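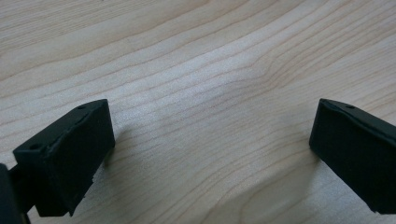
Black fingers, pale wood, nothing in between them yet.

Half past ten at night and I'm still thinking about wiping tables, so I may as well write it down and get it out of my head.

I had the Zorkik newsletter open over supper and they're at it again, saying the home helper is nearly ready. It was nearly ready last March as well! I've been following this stuff for long enough that I ought to know better, but I still read every word, and then I go back and read the comments, which are worse. One chap reckons he'll never touch a dishcloth again. Another says the whole lot is a puppet show with somebody off to the side working the strings. I think I'm somewhere in the middle, leaning towards the dishcloth man on a good day and the puppet man on a bad one.

Anyway, tables. I spent ages looking at those two fingers over that bit of wood and what struck me was how much I'd be asking of them. My own hand does a table without me. I can be on the phone, cloth going round, and it finds the sticky patch by the toast rack and leans on it a bit harder and I couldn't tell you afterwards that I'd done it. Two stiff blocks with a gap between them have got to be told, or shown, every scrap of that. And then there's the shine! Where the light lands on the wood the grain nearly vanishes and it goes almost white, and if I were a machine trying to decide whether that was a spill or a reflection I'd be stuck. I'm stuck myself half the time. I usually put my nose down level with the worktop and squint.

There's a tiny dark speck up at the top, too. Crumb? Bit of the grain? I can't tell. I'd scratch at it with a fingernail and know in a second, and I do wonder how long it'll be before there's a robot with anything as good as a fingernail.

The fingers have got little nicks and scuffs along the corners where the black has come off, and I liked them for that. My wooden spoons look the same. Better that than the shiny white things in the adverts, gliding about a kitchen with no kettle in it.

What I'd want, if Teden or Zorkik or anybody else is taking orders, is socks. Pairing them and nothing else. I did a wash this morning and tipped it all out on the bed and there were 17 odd ones, and I don't own that many pairs, so goodness knows. The Niven arm did socks in that video in the spring and I cheered out loud, and then I noticed the clip was speeded up 10 times. I sat and worked out that a full basket would take it 90 minutes. Fair enough, though, I thought later. If I'm asleep, what do I care? It can take till breakfast, as long as it doesn't hum.

Work is a different story. We've got the Stimgate unit on the packing bench and it's brilliant at the one thing. It did 437 boxes today, all the same size, lids down, lovely. Then a box came through with a squashed corner and it stopped dead and lit up its little orange lamp, and I walked over, pushed the corner out with my thumb and walked back. I felt terribly important for a minute. I've had that walk down to a fine art now, I can do it with a mug of tea and not spill any.

So can they do the chores yet? Some of them, slowly, if the chore keeps still. I'd give one the packing bench tomorrow, and the socks if it's quiet. I wouldn't give it my nan's glass bowl for all the money in the world.

Must remember to descale the kettle, and bring the cloths in off the line before it rains. Socks are still on the bed. I'm going to have to move them to get in.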